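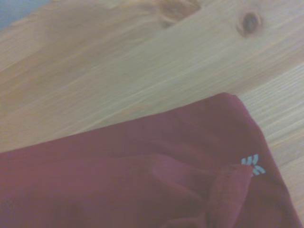
One parent of a first-year member wrote to ask whether the laundry unit could be moved to the end of the course, after the block-stacking exercises, as her son found cloth discouraging. The request was considered in March and the order of units has been kept. Students who begin with rigid blocks tend to write programs that expect every object to hold its shape, and those programs must then be rewritten.

The following household notes are issued by the Storkcombe Student Robotics Club to members preparing for the folding event at Muvilcombe. They apply to practice at home and at the club bench.

Preparing the garments

Wash all practice garments once before first use and leave out fabric softener. Softened knits slide over one another, and the gripper will often lift two layers or none. Dry them fully. Shake each garment once by the sleeves before placing it on the table.

Dark red, navy and black garments should be run through a lint roller at the start of each session. Lint shows up strongly on dark cloth and can be mistaken by the vision program for a printed mark. Where a garment carries a small logo, note its position on the garment card, as it may be used to tell front from back.

Preparing the table

Bare wood is permitted. Wipe it with a barely damp cloth and allow 12 minutes before work begins. Do not use polish or wax. Knots and strong grain may be picked up as edges; teams that have this trouble should raise the detection threshold in steps and record each change.

Starting positions

Members must practice from a crumpled start as well as a flat one. Drop the garment from elbow height and do not straighten it. The Itar team logged 167 crumpled starts last season and the Adams team 311, and both logs may be read in the club binder.

Grip and care

Hems and cuffs are the preferred grip points. Set the gripper to the lowest force that will hold the cloth, and replace finger pads after 300 cycles. Pulled threads should be trimmed with scissors and never drawn out by hand.

Garments are to be stored flat between sessions, with the garment card on top.

Revised June 2024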